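Tuesday, ball machine notes

Back on the Jollow this morning (the big feeder, court side), trying to get the topspin drill to land deep for the remote sessions. Set the pause at 45 and fed a whole hopper from the baseline. Way too short at 2,000 on the top wheel, lovely and heavy at 3,000 – I could have hit those all day! The Trivon balls are getting fluffy, so I'll redo it with the new Nakamura ones before I trust any of it. 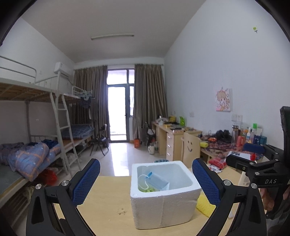
Does the top wheel setting carry over to the backhand drill? Only if the feeder stays on the center mark, otherwise drop it a notch and go again.

Sound over the call was still lagging, so I was yelling "split step" after the bounce, which helps no one. Going to try calling it off the feeder's click next time. Left the Dretau tripod up by the net post, please don't move it.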